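Next time you walk to school, or to the shops, or just round the corner to post a letter, have a look at what you're walking on. Not for so long that you bump into a lamp post! Just long enough to notice that the ground has a pattern, and that the pattern is full of lines.

Some of those lines are neat and straight. Some go in zigzags, or make squares, or make shapes with eight sides. And if you're the sort of person who likes to hop along without treading on any of them, you'll know already that there are an awful lot of them about.

## Why isn't it all one big piece?

It would be easier, wouldn't it, to pour out one enormously long pavement, like icing on a cake, and go home for tea. The trouble is that the ground doesn't keep still. It moves so slowly that you can't feel it, but it does move. Clay soil swells up after a wet winter and shrinks again in a dry summer. Tree roots grow fatter. Pipes get dug up and buried again, and the earth on top of them settles down a bit at a time, rather like you do when you're getting comfy in bed.

The pavement itself moves too. Stone and concrete get a tiny bit bigger when they're warm and a tiny bit smaller when they're cold. You'd never spot it by looking at one slab. Add up all the slabs in a long street, though, and all that stretching and squeezing has to go somewhere.

So the people who make pavements leave lines. The proper word for one of these lines is a **joint** (you've got joints as well, in your knees and elbows, and they help you bend). In a pavement made of separate stones, the joints are the gaps between one stone and the next, and they're usually filled with sand or with a kind of stone glue called mortar. In a concrete pavement, the builders often put the joints in on purpose while the concrete is new. If the concrete wants to crack later on, it will probably crack along the joint, where it's nice and tidy.

It doesn't always do as it's told, of course. Concrete can be quite stubborn, and sometimes you'll find a wiggly crack that has gone off in its own direction.

## Shapes that fit together

If you've ever helped to tile a bathroom, or made a picture out of sticky paper shapes, you'll know that some shapes fit together beautifully and others leave holes. Squares are good at it. So are oblongs, and triangles, and the six-sided shapes you see in a honeycomb.

Octagons, which have eight sides, are nearly good at it. Push a lot of octagons together and they leave a little square hole wherever four of them meet. Clever pavers don't mind this one bit. They pop a small square stone in each hole and the whole thing looks very smart indeed. When shapes cover a flat surface with no holes and no overlaps, it's called a **tessellation**, and that's a lovely long word to try out at dinner. 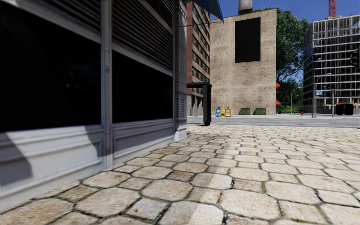
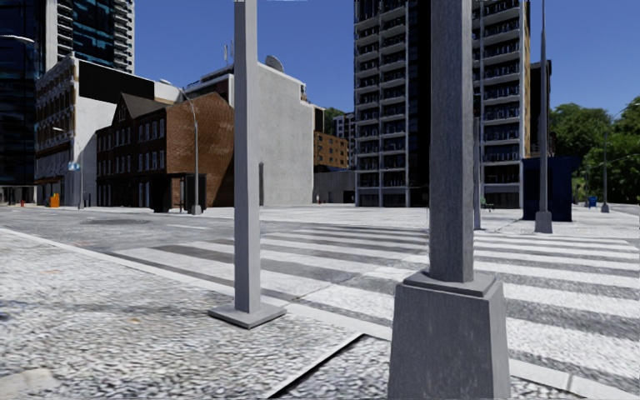
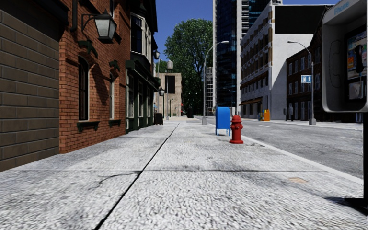
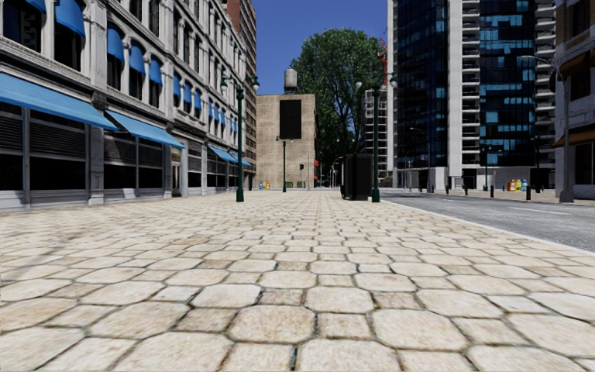 *Four bits of pavement. The first and last have the eight-sided stones with little squares in between.*

## What about the edge?

Where the pavement stops and the road starts, you'll often find a row of long, strong blocks. This is the **kerb**. It stops the pavement from spreading out sideways, a bit like the crust round the edge of a pie, and it helps to keep the rainwater in the gutter until it can run away down a drain. It also shows everybody where the walking part ends.

In some places the kerb dips down until it's nearly level with the road. This is called a dropped kerb, and it's there so that people using wheelchairs, or pushing prams, or pulling heavy suitcases, can get across without a bump.

## What's underneath?

More than you might think! If you could cut a slice out of a stone pavement and look at it from the side, you'd see layers. The slabs are on top. Under those there's often a bed of sand or mortar, and under that comes a thick layer of broken stone, squashed down hard by a machine that goes *thud thud thud* and makes your teeth buzz. The bed alone might be less than the width of your hand.

In the market square at Plernholm, which is the town I know best, there are 351 slabs in the middle part, and one corner of them was laid over 200 years ago. Those old ones have gone smooth and slightly dished, just from people's shoes. Nobody's shoes did it in a day, but every footstep rubs off a speck too small to see.

## Something to try at home

You'll need a sheet of white paper, a wax crayon with its wrapper peeled off, and a grown-up to stand with you well away from the road.

1. Choose a piece of dry, clean paving with a joint in it.
2. Lay your paper over the joint and hold it still.
3. Rub gently with the side of the crayon.

The bumps come out dark, and the joint stays pale. Try two different kinds of paving and write on the back where you found each one. Then wash your hands, please, even if they look all right.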